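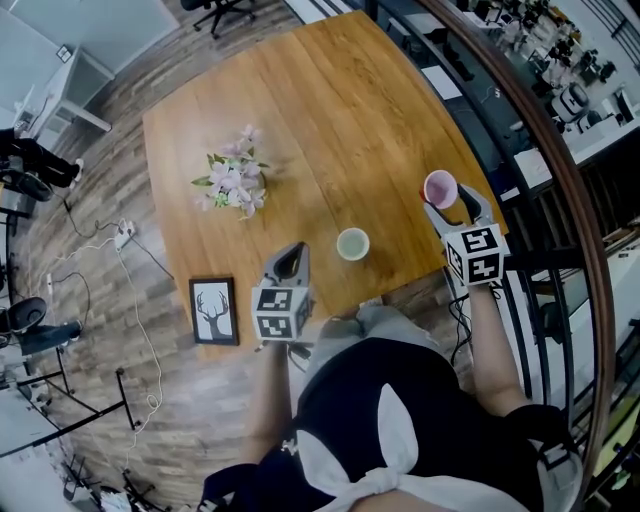
Stesuteck open day at Bostdale - anyone else go?

Posted in Automation & Shop Talk, May
by wamville_wayne

Went to the Stesuteck open day with my brother-in-law. The flyer said "see robots learn household tasks." We were there from 2 until closing and what I mostly saw was people doing household tasks. Someone in an apron stood at a table upstairs, moving cups with a gripper in each hand, and the guide kept calling it "the robot's training." Fine, but where's the robot? The one arm they ran for the crowd did a single cup move, same cup, same spot, over and over. I drove 45 miles for that.

Not saying it's fake. I'm saying the flyer oversold it.

---

fehr_j wrote:

I was in an earlier group and liked it more than you did. The hand-held stuff is the work right now. You record a person doing the job with the same kind of fingers the arm will have, and the checkered cubes tell the software where each gripper is. Cheaper than tying up an arm all day.

---

struan_d wrote:

Cheaper, sure. Does it work on a cup it hasn't seen? I asked our guide, Afonso Barreto, and got a long answer with no yes in it. He did say they had 366 recordings of the cup task. I asked how many of those they threw out and he said he'd have to check.

I run a packing line. If a vendor told me that, I'd show him the door.

---

fehr_j wrote:

He's not selling you a packing line, Struan. It was an open day.

---

struan_d wrote:

There was a price sheet by the coffee.

---

wamville_wayne wrote:

I missed the price sheet! What did it say?

---

struan_d wrote:

"Contact us."

---

donmez_y wrote:

I got to try the grippers. They're awkward for the first few minutes, then you stop thinking about it. My worry is the setup. Every cup started on the same bare patch of wood, with the flowers and the deer picture pushed off to the sides. My kitchen doesn't look like that. The Sakai demo I saw last year had the same problem - great on their table, useless on a messy one.

Jade, do they change the layout between takes? My group only got 7 minutes up there, so maybe I missed it.

---

fehr_j wrote:

Our guide said they do, but I didn't see it happen. I'll give you that one.

---

Reader comments

Pat from Wamville: Parking was terrible. Robots were OK.

oldmillwright: I'll go when it can do the dishes with the lights off.

Guest: Is there another one in the fall? The website still has the old flyer up.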